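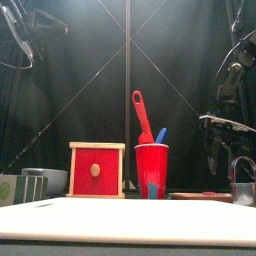 How long should a short film be if you want a small festival to take it? Under 13 minutes, going by the places I've sent mine, and shorter is easier to slot.

Ok so. October 2022 and I finally have something to report. The short got into Guddale. Found out on my phone in a parking lot, read the email twice, then read it again out loud to make sure I wasn't missing a "regret" somewhere.

Quick recap if you're new. It's the film about my uncle's first year sober and the bowling league he joined to get through it. Mostly him talking. Some bowling. I'd never made anything before, borrowed the sound gear, cut it on a laptop that sounds like a hair dryer. First cut was 72 minutes. Seventy two! I thought I had a feature. I had a lot of bowling.

Ifor Gronow watched it for me back in May (he used to program shorts at Birden, super patient guy) and his notes were pretty blunt. Lose the opening. Lose the music under the part where my uncle talks about the hospital. Let him stop talking and leave it there, don't cut away. I sulked and then did all of it. He was right about the music, I'm still not sure about the opening.
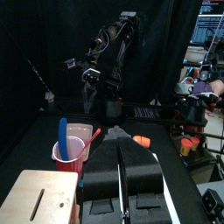 Red cup, blue spatula.

Anyway, submissions. Stuff I wish I'd done sooner:

Captions. Guddale wanted a caption file and I had 2 days to make one. Typing out your own uncle word for word is strange. You hear him differently. Also I spelled "spare" wrong the whole way thru and had to go back.

Releases. Got one from everybody in the league except the guy who runs the shoe counter, and of course he's in the best shot. Drove back out there. He signed it on the counter and asked if he'd be famous.

And ask people again. My uncle said yes to being in it when he was a few months in. Saying yes to a room of strangers is a different thing. I showed him the finished cut at his kitchen table before I sent it anywhere, told him I'd pull it if he wanted. He asked for one line out. It's out. Not saying which.

Sturnby turned us down, by the way. Form letter, perfectly nice. Foulkes never wrote back at all, so I guess that's a no. 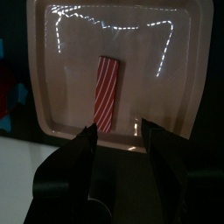
Posted in: Festivals & Screenings

The Guddale thing itself is small. One screen, 90 seats, a block of five shorts and then a Q&A with whoever made it there. We're fourth in the block. I like fourth. People are settled in but not looking for their coats yet.

I've been practicing answers in the car. The one I dread is "why did you make this" becuase the true answer is I was worried about him and didn't know how else to hang around that much. Might just say that.

My uncle is coming. So is most of the league, in the shirts. He's asked if he has to go up front and I said only if he feels like it – he can decide when the lights come up. His sponsor's coming too and they're getting food after no matter how it goes.

Still to do: make the backup file, print something for the table in the lobby, figure out how to get the bowlers there in one van. Will post the screening time once they send it.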